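# sterlow-trays

Print | E-mail

30th June, by Naomi Nzioka

Hi! I put this data card together for the lens job tray logs from our finishing lab at Sterlow Optical. I'm the one who looks after the edging and coating side, so if a column name makes no sense, blame me (and then write to me, please).

## What you get

One CSV per week, 4 weeks in all, and 300 jobs in each file. Every row is a single tray going through the lab, from surfacing to final check. There are 16 columns. The ones most people want are `job_id`, `lens_material`, `coat_type`, `time_in`, `time_out` and `redo`.

`coat_type` is free text, sorry. The evening crew write "AR" and the day crew write "anti-reflect", and I've left both in as typed. Colour tints are in `tint_colour`, blank if clear.

## Where it comes from

The times are pulled out of Paketti, our tray tracker, on Friday nights. Prescriptions were stripped out before I ever touched the export, and so were patient and practice names. Jobs from the Phuthong branch have a `P` in front of the number. Theirs only start in week two!

## Known problems

- The clock on the coater ran 7 minutes fast for all of week one. I haven't corrected it.
- `redo` means any redo, even a scratched demo lens. I'd love to split it up one day.
- Polycarbonate shows up as both `poly` and `PC`.
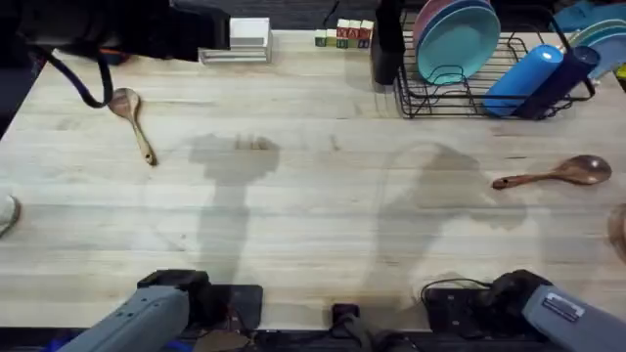 *Workbench, light timber top.*

## Loading it

Run `python load.py --week 2` and you'll get one tidy table. Sarkari format works too, just add `--sarkari`, though I've only tried that on my own laptop and it was pretty slow.

## Using it

Go for your life, only credit the lab. Fixes to `load.py` are very welcome, and keep them small if you can, I review them on my lunch break.

Print | E-mail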